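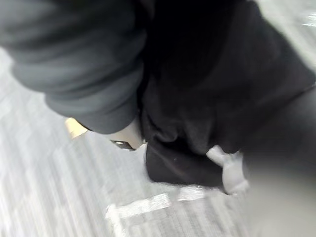 Turnout in the Asedville council runoff fell most in wards where the first-round winner already led by a wide margin. Our survey coded 839 replies from registered voters, split by age and by first-round choice. Party leaning was the hardest field to code; many answers sat close together, like the dark gray sleeve against black fabric in the photo, and two coders read each one.

Angharad Hopkin and Nahom Zeleke checked the coding against the ward lists. Nearly 200 replies gave no reason for staying home – these were kept as a separate group.
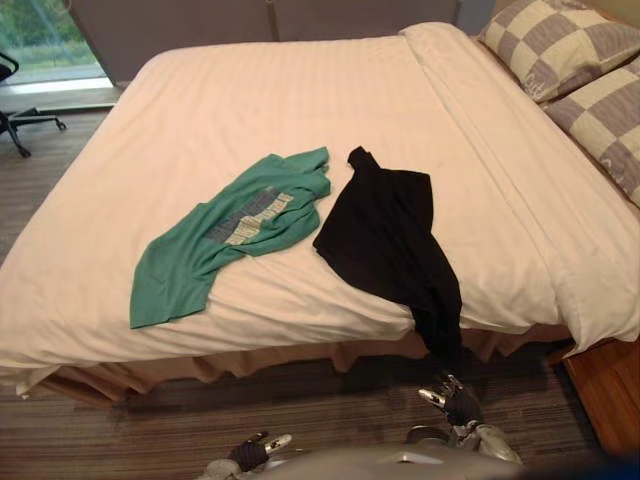 The separate group was left out of the regression but kept in the ward totals.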